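Print this page | E-mail this page
Search notebook Go

Folding project – shared notebook
Monday, March

Present: Sekar, Herman, Gleice, me (Amirul). Mani joined at 4:30 after class.

Goal for the day was the light blue shirt. The Oltden contest rules say the fold has to be done by both arms with no hands in the cell once the run starts. Towels are fine now. The shirt is the problem, mainly picking up one layer when we want one layer and two when we want two.

Sekar went through the wrist views first. She wants the approach to aim at the folded edge and come in with the finger tips close to it.
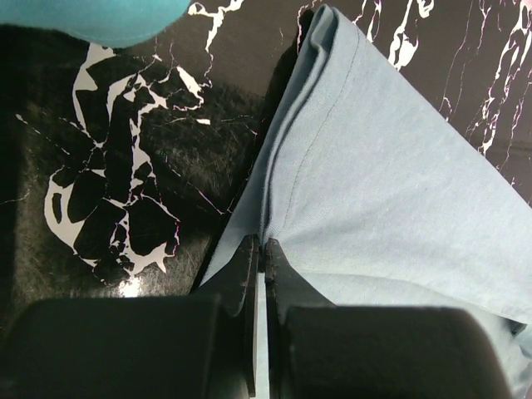 Wrist view, finger tips at the folded edge of the shirt.

Finger speed on the approach is now 20 mm/s. Herman thinks we can go faster over open cloth and slow down only near the edge. Leave it alone until the grasp is settled. He is also writing the start pose into the config file, so we stop typing it in by hand.

We talked about letting one arm hold while the other pulls. Gleice prefers this for the shirt – the cloth drags along the surface if only one side is moving.
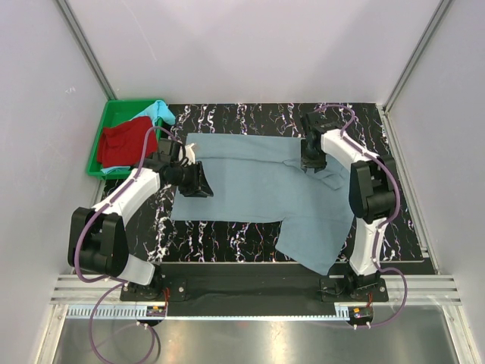 The hold needs a delay before the other arm starts. I put in 200 ms and left a comment in the code. Mani asked if the delay should depend on the gripper current. Good idea, but it means reading the current in the main loop and that part of the code is a mess. On his list.

Seams are still an open question. The edge finder Sekar built, which we call Jerkwood, takes any long dark line as an edge, and a seam in the middle of the cloth can look like one.

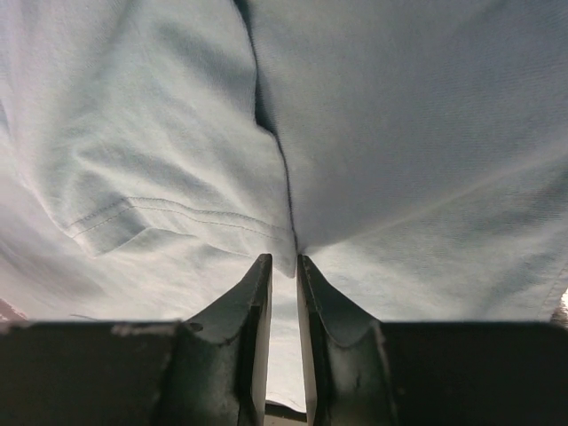 She will try using the hem stitching as a second check, with two close parallel lines scored as hem and a single line scored as seam. Needs labeled pictures. Gleice and I will each label a batch before next meeting.

Last job was the order of the folds. We have 3 orders written down and agreed to drop the one that starts at the collar.
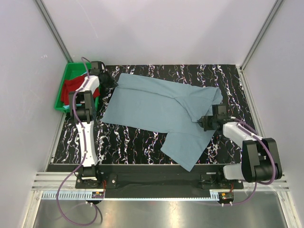 Shirt partly folded, right gripper down on the folded side.

To do:
Herman – config file, push to the Arkent branch
Mani – current reading
Sekar – hem check
Me – book the lab until 6 next time

Contact: Folding project desk | Copyright Stankevičius Student Workshop | Back to top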